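**1/** Robotics club update, 11 January 2025! I promised a proper post after winter break and then let it slide, so make yourself some tea (you'll see why) and settle in, because I have a lot to say about putting packets in trays.

**2/** For anybody new: we're the Idell student robotics club, 17 members this term, and our project for the year is called Broltia. Two arms, one table, one chore at a time. The chore right now is tidying up a tea and snack station, which my grandmother finds very funny and also very reasonable.

**3/** We started back in July with one arm and a pile of foam blocks, and I still have a soft spot for those blocks. But packets are so much more interesting! They're thin, they slide, they crinkle, and a grip that works on a block can come up with nothing at all on a tea packet.

**4/** So this is the tea setup. The boxes go in the tray, the packets start out on the mat, and both arms get to work from their own side of the table.
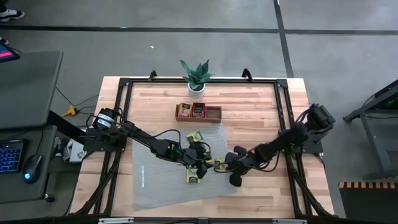
*Both grippers down at the mat, tea packets in reach. Yes, the plant is part of the task.*

**5/** I should explain the plant. Our first layouts were very bare, and everything we trained got nervous the minute we put something new on the table. So now there's a snake plant, and the rule is you work near it and you leave it alone. I've grown fond of it. We argued over a name for most of a meeting and never settled on one.

**6/** The part I love most is teleoperation. One person drives both arms and the rest of us hover and give advice that wasn't asked for. Each run gets saved, good or bad, and we're at 747 saved runs for the tea task and 1828 for the whole project — I had to read that second number twice.

**7/** New drivers get up to 15 minutes at a time and then they swap. It sounds stingy, I know, but your hands get tired before you notice, and tired hands make jerky runs, and then somebody (me, usually) has to sit and sort through them later with a bag of pretzels.

**8/** We also do a snack version with a little cardboard tray. Same idea, different packets, and I think it's the better one for beginners because there's a clear target to aim for. The gripper's own view is the one I always watch.

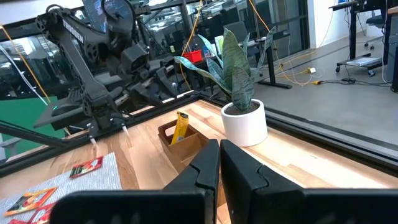 **9/** What's next: the Zavivance showcase! We're bringing the tea task, the snack task, and if we're feeling brave, a handoff from one arm to the other. The Fashola team is showing something with folding towels and I can't wait to see it, even if I spend the whole time being jealous.

**10/** If you're a student at Idell and any of this sounds fun, please come by. You don't need to know how to code, and half of us didn't when we joined. Bring tea packets if you have them, any brand, the crinklier the better — ours are looking pretty worn out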